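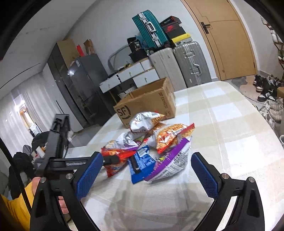 Snack bags and an open cardboard box.

Will sealed snack bags burst if mailed to high altitude?

Posted by Manaia Tautahi

I need to mail a box of snack bags from Sovach, which is at sea level, to a relative in Bravach, elevation 3,164 meters. The bags are the ordinary factory-sealed pillow type, a mix of Mimora corn snacks and a couple of store brands. Quoted transit time is 96 hours, first leg by air, last leg by truck over a road that does not go much higher than the town itself.

I sent a similar box last November. Two bags had opened along the top seal on arrival and there were crumbs through everything else in the box, including a sweater. The rest were inflated very tight but intact. The carton was not crushed and the tape was still good.

I would like to know whether the altitude did this or whether it was handling, and whether there is a way to pack them so it does not happen again. I have read that you should poke a hole in each bag. I have also read that you should pack the box so tight the bags cannot expand. These two pieces of advice can't both be aimed at the same problem. I do not want to repack everything into jars.

Hicham El Ouafi

Mostly altitude, with handling as the trigger.

Air pressure at sea level is 101 kPa. At your destination it is close to 69 kPa. The gas in a sealed bag tries to expand by the ratio of the two, so it wants 1.46 times the volume it had when you packed it. Whether that matters depends on how much slack the bag has.

Take a bag whose gas fills 60 percent of the space the film could enclose when fully rounded out. After the trip it wants 88 percent. The bag looks fat, but the film is not stretched and there is no load on the seal beyond the weight of the contents. Now take a bag at 80 percent. It wants 117 percent, and it cannot have that, so the film goes tight and the pressure inside stays above the pressure outside. The difference works out to 12 kPa, or 1.7 psi. A good heat seal holds that. A seal with a crumb or a wrinkle caught in it may not, and a tight bag has no give left if something heavy lands on it. That matches your result: most tight, a few open at the top seal.

The air leg is probably not the worst part. Cargo holds on large aircraft are normally kept at a cabin altitude of 2,400 meters or lower, which is below Bravach. Small feeder planes may not be pressurized at all, so ask the carrier if you care about it.

Temperature works slightly in your favor. Cooling from 20 °C to 0 °C shrinks the gas by 7 percent. A truck parked in the sun does the opposite.

What I would do:

Sort the bags before packing. Press each one flat-handed on the table. If the film dimples easily and you can pinch up a fold, it has slack. If it is already firm at sea level, leave it out or open it and eat it.

Look at both end seals. Reject anything with a diagonal crease running through the seal area. Crease lines are where the slow leaks and the failures start.

Stand the bags on edge in the box, faces together, and leave headroom. For a box 9 inches deep I would leave the top 2 inches to loose crumpled paper. The paper crushes as the bags grow and still stops them from sliding.

Put a liner bag around the whole lot, closed with a loose fold and not tied. If one opens, the crumbs stay inside it.

Do not poke holes. A pinhole does equalize the pressure, but it also ends the shelf life. These bags are usually flushed with nitrogen and the film is there to keep moisture out. With a hole in it, the product starts picking up moisture from that day on. If you must vent a bag, do it at the receiving end and eat it that week.

pollock_k

just pack them really tight, the box holds the bags together so they cant pop. ive sent stuff to my brother in the mountains for years and never lost one. use plenty of tape. also dont write FOOD on the outside

Hicham El Ouafi

Adding to the above, because the tight packing method is partly right. If every bag is supported on all sides, the wall of the box carries some of the load and the film carries less. Foam inserts cut to shape would do it. Bags in a carton do not support each other evenly. The corners and the end seals are left hanging in the gaps, and those are the weak parts. The force also goes somewhere. At 12 kPa, a box panel one foot square would see 250 pounds if the bags pressed on all of it. They never do, but a tightly packed carton will bulge, and a bulged carton stacks badly.

Comments (4)

Manaia Tautahi: Thank you. I did the pinch test and set two aside as too firm. The November ones that opened were the same kind as those. Going with the paper on top.

rdl30: Does this apply to yogurt cups? The foil lids dome up every time we drive to the cabin.

Hicham El Ouafi: Same effect, less slack. A rigid cup can't grow, so the lid takes all of it. Keep them upright and open them facing away from you.

pollock_k: still never lost one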